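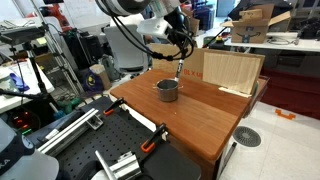 Þröstur Damgaard wants to know whether the drops happen on every call or only the long ones, and which firmware the Tesarham router is on.

Good question! Only the long ones, and it's on whatever it shipped with, the update page just spins. Pretty much anything past 6 minutes and the voice goes to mush, then silence, then the line drops. Short calls are fine. Web browsing is fine too, which is why I blamed the headset for a week (sorry, headset).

What I've tried so far: rebooted the router, swapped the network cable, turned off the VPN. Pinged the Hatalness gateway 100 times during a bad call and lost 70 of them - on a quiet line I lose none.

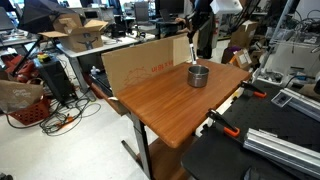 Cup on the table

Update 2022-04-07: went into the router settings and found the thing called SIP helper switched on. Turned it off, saved, restarted. First call to the Wirnside office ran way past the usual cutoff and stayed clear the whole time. The second one dropped, but that was from my cell phone on the same wifi, so maybe it's a different problem?

I also dug out the log and there are 186 lines saying "session expired" and nothing else,
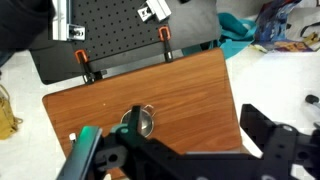 so I've pasted those into the ticket notes instead of here. Cherkaoui support told me last August to raise the session timer, and I never did - could that be it? Please leave this open until I've tried a few more long calls.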